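Handout 2: Closing a carton (bring this one back next time, the tape chart is on it)

Packing and Dispatch, evening course, Prorkberg Training Center
Instructor: Norbert Barta 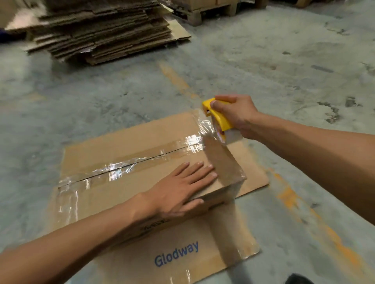 Last week we built cartons and most of you did fine. Tonight is the part everyone believes they already know, having once mailed a sweater. Please set that experience aside for two hours.

## Terms

- **Center seam** - where the two long outer flaps meet.
- **Edge seams** - the short ones at either end. Often left untaped, often regretted.
- **Tail** - how far the tape runs down the side panel past the end of the seam.
- **Tack** - how well the tape grabs on first contact. Cold tape has very little. So does tape that has been rolling around on a dusty floor, Csaba.

## Working order

1. Brush the dust off the board. Sleeve is fine.
2. Bring the flaps together. They should meet without overlapping. If they overlap, the box is out of square and tape will only make it permanent.
3. Free hand flat on the board near the seam, fingers spread, well clear of the cutter.
4. Stick the tape down at one end with a decent tail, then draw the dispenser toward you in a single pull.
5. Carry on over the edge and down the side panel. Press, twist the wrist, cut.
6. Rub the whole strip down with your palm.

Step 6 is the one that gets skipped. The adhesive on ordinary clear tape is pressure sensitive, so an unrubbed strip is mostly resting there.

## Wrinkles and bubbles

A few small ones do no harm. A wrinkle that runs clear across the strip is another matter, as it makes a little tunnel for dust and damp. Lay a second strip over it. Don't peel the first one off unless you want half the print to come with it.

## Tape chart (shop rule, not law)

| Load | Center seam | Edge seams |
|---|---|---|
| Light, soft goods | 1 strip | none |
| Up to 17 kg | 2 strips | 1 strip each |
| Over 17 kg | ask first | ask first |

"Ask first" means ask Ottó Fodor. He will probably tell you to use two boxes.

## The Kocsis order

We'll use this for the discussion. 242 cartons, one strip each, no rubbing down, stacked overnight in November in an unheated bay. By 6 a.m. a good many had opened by themselves. Contents: 1,547 jars of pickled peppers. Work out where you would have stepped in, and what it would have cost in tape. Ruwan Roy has the price list.

## For next time

- Read the section on void fill.
- Practice the cut until you can do it without looking, then go back to looking.
- Return the dispensers to the hooks by the door. Two went home with people after the last session and I have a fair idea which people.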